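**Prultadetti table-clearing arm, after one season in our break room**

I manage the second floor at Heydari, where 175 people share one break room. We rented the Prultadetti in January, and I promised Shirin Abbasi from the purchasing office that I would write my opinion before we renew.

The arm picks up cans and snack bags from the tables and sorts them. With cans it is very good. It takes its time, but it seldom knocks one over, also when the can still has some drink inside. Bags are more difficult. A flat bag it often pushes along the table, and after 2 failed tries it stops and asks for help with a small beep — a sound that everybody on my floor now knows too well. 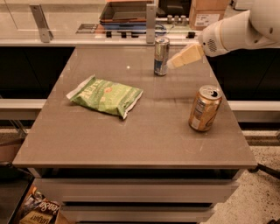
The bigger question for me was Kamran. He cleaned this room for 17 years, and he was not happy when he heard about the rental. Now he does the floors, the coffee machines and the supply orders, and the arm belongs to him in practice. He teaches it new items on the tablet. I must say that the first weeks gave him more work than before, and the seller did not warn us about this. We also had to raise his pay grade, and I think this was fair.

My colleagues changed a little too. Some of them leave more trash on the tables than they did before, and I don't like it.

We also tested the Likon for 10 days. It is faster and cheaper, but the training menu is so complicated that Kamran gave it back to me after one morning.

I would renew the Prultadetti, if the price stays the same. Four stars from five. The missing star is for the bags and the beep.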